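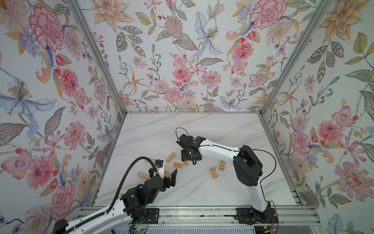
Rapport de projet — Défaut d'arrêt lors d'une manipulation à deux bras

Le présent rapport rend compte d'un incident survenu en août sur la cellule bimanuelle de l'atelier Rivton, dans le cadre du projet Skanura. La tâche confiée au système consistait à trier de petits blocs de bois et à les ranger par paires. Les deux bras étant fixés sur un même rail en aluminium, leurs volumes de travail se recouvrent largement au centre du sol, et le câble annelé noir qui rejoint la caméra du bras gauche forme une boucle au-dessus de la pince. C'est cette boucle qui est à l'origine du défaut.

1. Déroulement
Au cours de la série de 168 cycles, le bras gauche s'est immobilisé 11 fois en surcouple. À 2 reprises, le bras droit a poursuivi sa trajectoire alors que l'autre était à l'arrêt, jusqu'au contact entre les pinces. Aucune personne ne se trouvait dans la zone. Les essais ont été suspendus au cycle 81, puis repris à vitesse réduite.

2. Analyse
Le câble, trop long, venait buter contre le poignet lors des rotations rapides. Le contrôleur Iwasaki signalait correctement la surcharge, mais l'arrêt restait local — aucune consigne n'était transmise au second bras.

3. Mesures retenues
La boucle a été raccourcie et bridée. L'arrêt est désormais commun aux deux bras, et une distance minimale entre pinces est vérifiée par le logiciel. La reprise exige un acquittement manuel. L'essai d'endurance reste à conduire.

À lire également
Étalonnage des caméras de poignet
Fiche de sécurité de la cellule Rivton
Projet Skanura : bilan intermédiaire

Ce site utilise des cookies de mesure d'audience. Accepter | Refuser

© Institut Goltendale — Contact — Haut de page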